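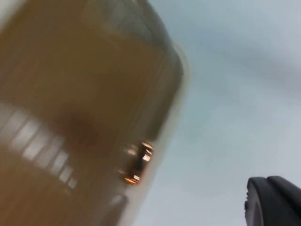 Figura 3. Recipiente cilíndrico transparente com líquido castanho-âmbar, inclinado.

Início | Edição atual | Arquivo | Submissões | Contactos

4. Estabilidade do combustível a bordo e perdas na separação

4.1 Enquadramento

A secção anterior tratou do consumo específico. Falta o que se perde antes de o combustível chegar ao motor, ou seja, lamas, água drenada, retorno dos filtros. Na literatura sobre navegação costeira o tema aparece quase sempre em nota de rodapé. Swaps de combustível em porto pequeno, lotes misturados, tanques que nunca esvaziam por completo: tudo isto pesa mais num graneleiro de cabotagem do que num navio oceânico, onde a tripulação de máquinas é maior e o tanque de decantação tem tempo de fazer o seu trabalho.

Usámos os registos de dois navios do mesmo armador, Ornstead e Clasden, ambos com o mesmo tipo de separador centrífugo (Dahlgren, segunda geração) e rotas parecidas. O Clasden faz mais escalas. Os diários de máquinas foram transcritos por Jennylyn Lacson e revistos por Lorna Cowie; as entradas ilegíveis ficaram de fora, sem tentativa de reconstituição.

4.2 Dados e critérios

Total de 241 entradas válidas de descarga de lamas, das quais 122 do Ornstead. Horas de funcionamento do separador no período: 3.177, somando os dois navios. Critério de inclusão: descarga com volume anotado e temperatura de entrada registada no mesmo quarto. Onde só havia volume, a entrada foi usada para o balanço global mas não para a regressão.

Duas ressalvas. Primeira, o volume de lamas é lido por sonda manual, e a leitura depende de quem lê e do caimento do navio. Segunda, o Clasden mudou de fornecedor em março, a meio da série; tratámos os períodos antes e depois em separado (ver 4.4). A mudança não foi planeada para o estudo, foi decisão comercial do armador, e os autores só souberam dela quando chegaram as guias de abastecimento.

As guias dão densidade, viscosidade e teor de enxofre. Não dão estabilidade. Para isso seria preciso ensaio de sedimento total em cada lote, o que o armador não faz por rotina. Tveit e Isaksson (relatório interno Grotum, não publicado) propõem usar a frequencia de lavagem dos filtros automáticos como indicador indireto. Adotámos a proposta com reservas: o filtro do Ornstead tem um temporizador que força lavagens mesmo sem diferencial de pressão, e essas lavagens tiveram de ser descontadas à mão.

4.3 Resultados

Ornstead: perdas estáveis ao longo da série. Sem tendência visível com a estação do ano. O intervalo entre descargas ficou quase sempre no valor recomendado pelo fabricante, e os poucos desvios coincidem com mau tempo, quando o chefe de máquinas encurtou o ciclo por precaução.

Clasden: outra história. Perdas mais altas e muito mais dispersas. Parte da dispersão desaparece quando se retiram as entradas feitas nas primeiras horas depois do abastecimento, o que aponta para mistura de lotes no tanque de serviço. O resto não desaparece. A temperatura de entrada explica uma fração pequena; o caudal, menos ainda. Em 40 entradas o separador trabalhou abaixo da temperatura de regulação durante mais de um quarto seguido, todas no Clasden, e quase todas em manobra ou à espera de cais, com a caldeira auxiliar em carga baixa.

Liesbeth Smits, que comentou uma versão anterior, sugere que a caldeira e não o combustível é a causa principal. É possível. Os dados não permitem separar os dois efeitos, porque as esperas longas calham justamente nos portos onde se abastece.

4.4 Efeito da mudança de fornecedor

Comparação antes/depois no Clasden, mantendo só entradas com temperatura dentro da regulação. As lavagens de filtro descem depois da mudança. As perdas na separação também, embora menos. Seria tentador atribuir tudo ao lote novo, mas o tanque de serviço foi aberto e limpo na mesma altura, aproveitando a paragem para inspeção do casco, e um tanque limpo baixa as lamas durante semanas qualquer que seja o combustível. Fica a indicação, não a prova.

Para o cálculo económico da secção 5 usámos por isso o valor do Ornstead como referência e o do Clasden como limite superior. Quem quiser aplicar o método a outra frota deve olhar primeiro para o perfil de escalas, e só depois para a especificação do combustivel. O procedimento de desconto das lavagens temporizadas está no anexo B, junto com a folha usada na transcrição dos diários.

Última atualização: março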